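**Storing big plush without wrecking it? (long, sorry)**

**miserier_mum**

Hi all, long time reader, first time I've started a thread. I've got over 100 soft toys to sort before we move in April and I'm stuck on the big ones. The little fellas are easy, they go in tubs and that's that. It's the chunky white ones with printed ribbons and bits stuck on that are doing my head in!

My sister reckons vacuum bags. I tried one on a cheap bear and he came out looking like a pancake, and a week later he's still got a crease right across his belly. So I'm scared to do it to anything I like.

Also, how do you all feel about keeping the ribbons and bands on? Some of mine are printed and the print's starting to crack where it bends.

**Pumever**

Welcome! No vacuum bags, please. The stuffing in the big ones clumps up and you'll be massaging lumps out until Christmas. I use old cotton pillowcases (the king size ones from the op shop are perfect) and stand them upright in the wardrobe. Anything too big for a pillowcase gets a doona cover.

Bands off, for mine. I roll them around a bit of cardboard tube and pin a note on so I know who they belong to.

**fergal_k**

I'll disagree with Pumever on the bands. Once they're off they never sit the same, and on a lot of the display toys they're tacked at the back anyway, so you're cutting stitches. Leave them on, put a strip of acid-free tissue under where it folds, done.

White plush is a whole other headache, mind you. It picks up everything. Lippy, jumper fluff, the dye off a cheap ribbon. I go over mine with a torch before they get put away, because a mark that's been sitting there for a year is a lot harder to shift than one from last weekend.

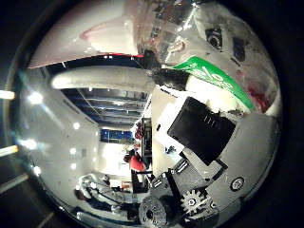 See that reddish mark on the white, over near the right side? Get to that sort of thing before you pack anything. And the green band with the white lettering is the kind I mean, it runs on an angle across the toy and I'd be very sorry to see it taken off.

**Honorato**

Gotta side with Pumever on this one, Fergal. I've had a green ribbon bleed into white fur in a damp cupboard and no amount of tissue would have saved it. We're on the coast though, everything we own goes mouldy if you look at it sideways. Maybe it's fine if you live somewhere dry?

For red marks on white I do cold water and a tiny bit of wool wash on a face washer, dabbing from the outside in. Never rub. I rubbed one once and turned a spot the size of a five cent piece into a pink cloud.

**miserier_mum**

Ooh ok, so does it matter what the red is? Mine has one that I think is texta (I have a four year old, enough said).

**Honorato**

Texta is a pain. If it's washable, the wool wash will usually do it. If it's permanent, test a dab of metho on a cotton bud somewhere hidden first, like under an arm. Some of the synthetic furs go stiff with metho and you can't undo it.

**fergal_k**

Yep, agree with all that. And brush it while it's still a bit damp, with a baby's hairbrush, or it dries in spikes.

Fair call on the damp as well. I'm in a brick place that's dry as a biscuit, so the colour's never run on me. I still wouldn't unpick a tacked one.

**Flurkville**

Late-night reply from the night shift. I've packed up two collections now (mine and my uncle's) and the thing that saved me was sorting by what's stuck ON them, not by size. Plain ones together, anything with hard bits in its own box, anything with loose fuzzy trim wrapped on its own. I lost 14 pompoms in my first move. They were all in the bottom of one carton, looking like a family of mice.

I write the list on the side of the box too, not the lid. You can't read a lid once there's another box on it.

**Pumever**

14 pompoms!! Oh no.

Did you get them back on the right toys?

**Flurkville**

Most of them. There's a penguin with a very odd hat.

**miserier_mum**

Hahaha ok I'm sold on the side-of-box thing. Where are people getting boxes? I rang a removalist and they wanted 47 dollars for five, which seems cheeky.

**Honorato**

Ask at a bike shop. The cartons are huge and ours gives them away on a Friday arvo when the bins are full. Line them with an old sheet because the cardboard sheds.

**fergal_k**

Or an appliance shop, same deal. Don't tape the bottom with just one strip, a box of big plush is heavier than you'd think.

**miserier_mum**

Right, plan so far: pillowcases for the big whites, hard bits boxed separately, bands staying ON if they're tacked and coming OFF if they're just tied. Cold water on the texta tonight after bedtime. I've got 42 done already but they're all the easy ones, so don't be too impressed.

**Pumever**

Good compromise on the bands, I can live with that. Let us know how the texta goes!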